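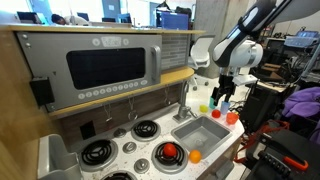 Does an over-the-range microwave have to vent outside?

Most of them can recirculate through a charcoal filter instead, but a duct to the outside does a much better job, and your local code might have an opinion on it.

2 min read
398 views

grout_regret
17 October 2026

ok so thats the short version I got from the store but I want opinions from people who cook. Small galley kitchen, rental we bought off the landlord, in Fistbridge. Old hood is dead. Outside wall is right behind the range so a duct is possible, just brick to get through. Spouse wants a Plondier over-the-range and be done. I want a real hood and the microwave on a shelf somewhere else. We fry a lot. Fish, mostly. Tile goes in after whatever we pick so I need to decide soon.

marrowbone
Real hood. Every time. The microwave ones stick out just far enough to bonk your forehead and not far enough to cover the front burners. Had one for years and the front of the cabinets above it was sticky no matter what I did. The charcoal filter does nothing for grease btw, thats the metal mesh. Run it through the dishwasher.

sidedoor_sal
Disagree. It's a galley. Where's the shelf going? Counter space matters more than perfect airflow. If you duct it out the back and use the fan on high it's fine. Loud but fine. My quote for the hole was the scary part and it was still cheaper than a new hood plus moving an outlet.

3 likes

grout_regret
sal, shelf would go at the end past the fridge, 60 inches off the floor to the bottom. Is that too high??

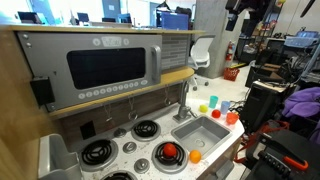
marrowbone
60 is too high if anybody short lives there. You do not want to pull a bowl of soup down toward your face. Counter height or a bit above, and think about the door swing before you buy. Handle on the right means it opens left, so you want somewhere to set stuff down on the right, and not a wall. Same layout as the gray microwave on the kids' play kitchen up there, handle side next to the brick-pattern backsplash, which is how I'd do it. Put yours at the end past the fridge and you might be opening the door into your own path. Measure twice etc.

sidedoor_sal
Agree on the height at least. Anything above shoulder is asking for it.

lintscreen
Been reading along. One thing missing here, where does the duct come out? If it's under a window or next to a neighbors door you will hear about it. Also a flap damper on the outside or you get cold air down the pipe all winter. The cheap plastic ones stick open. Get metal.

grout_regret
Comes out on the driveway side, no windows. Good call on the flap, didnt know that was seperate.

marrowbone
Sometimes it's in the box, sometimes not. Check. And smooth metal pipe, not the flexy foil stuff. Grease sits in the ridges. Short and straight as you can get it.

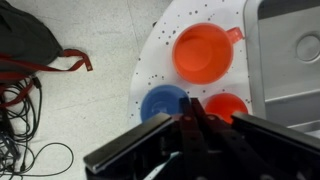
Also tape the joints with foil tape, regular duct tape dries out and falls off. Dumb name for it really. And slope the pipe a little toward outside so any drips go out and not back onto the stove.

sidedoor_sal
What tile are you doing? Matters for the hood. If the tile runs up behind it you want it in before the hood gets hung.

grout_regret
Brelmont, the matte white, from Stougaard. Small bricks. So tile first then hood? Installer said the other way around

sidedoor_sal
Duct hole first, then tile, then hood. If he hangs the hood first you get a cut line all around it and it shows the day you replace it.

lintscreen
Eh, I've seen it done both ways. With an over-the-range it's hidden anyway. With a chimney hood yeah, tile first.

grout_regret
Ok leaning hood. Spouse is not thrilled. Will ask about a lower shelf, maybe swap it with the bread box spot. Getting the hole priced this week

12 comments
Share (4)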